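Sunday, March 14, 2021

Equipment plan, second pass. The budget form goes in this week and I still have two versions of it, one with a second hand and one without. I want the numbers down in one place before I start moving them around again.

The task set stays the same whichever version goes in: fruit, basket, shelf, white desk.

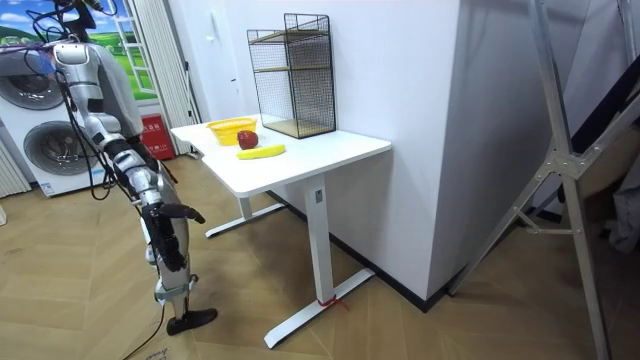
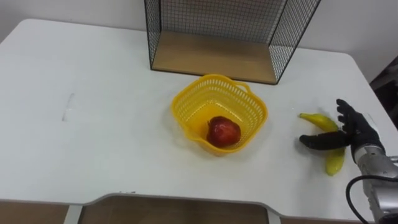 The current line items, before tax:

Replacement hand, Uchida quote: 2,000. Valid through the end of the month. The quote covers the hand and the wrist adapter. It does not cover the cable set, which they list separately at 308. I missed that in December and had to go back and ask for more money, so this time it is on its own line.

Desk: 400 from Grevberg, for a fixed-height bench with a square top. I am not convinced. A standing desk gives me height adjustment and I use it. Shelf tasks want the surface lower than basket tasks do, and a fixed bench would force me to pick one. The argument for the bench is stiffness. A column desk moves a little when the hand presses down on it, and that motion ends up in the logs. I could measure the deflection before spending anything. A dial indicator and a known weight would settle it in an hour. Put that ahead of the purchase.

Cable management: no quote yet. I priced drag chain from Drullden and it is sized for machine tools, too stiff at the bend radius I need. Fabric sleeve would be cheaper and lighter. What I care about is the length at the forearm, where a loop has to be long enough for full wrist rotation and short enough to stay out of the workspace. Sleeve does not fix the length. I need to measure the reach envelope with the arm fully extended, add a margin, and order to that number.

Service contract, Plavemance: 600 a year. Last year I skipped it and paid by the visit, and one visit came to nearly as much. The contract includes two calls and a joint calibration. It excludes the hands, which are the part that wears. I asked whether hands could be added and got a form letter. Leaving it in for now, marked optional.

Props: petty cash. Bananas go soft and have to be replaced, and the brown ones change how the color thresholds behave. Plastic fruit would be consistent but it is too light and the surface friction is wrong. Keep buying real fruit and stop putting it through as a lab supply. Accounting has sent that back twice.

Second shelf: wanted, low cost. Wire mesh is hard on the depth sensing, so the next one should have solid sides. Then I would have one of each and could compare. Same footprint if possible, so the placement script does not need new offsets.

Floor space is the other limit and it has no line on the form. If the bench comes in, the desk has to go somewhere, and storage downstairs is full. That is one more point against the bench.

Priority order as of tonight: hand, cables, shelf, service contract, bench. If they cut the total I lose the bench first and do not argue. If they cut further I lose the contract and pay by the visit again. The hand and its cable set have to be approved together — one is no use to me without the other — and I should say so in the first line of the justification, where it will get read.

Lead time on the hand is eight weeks from the purchase order. Uchida will not start the clock on a verbal.

To do tomorrow: deflection test on the desk, reach measurement, email Grevberg about the return policy, find the December form and copy the account codes from it.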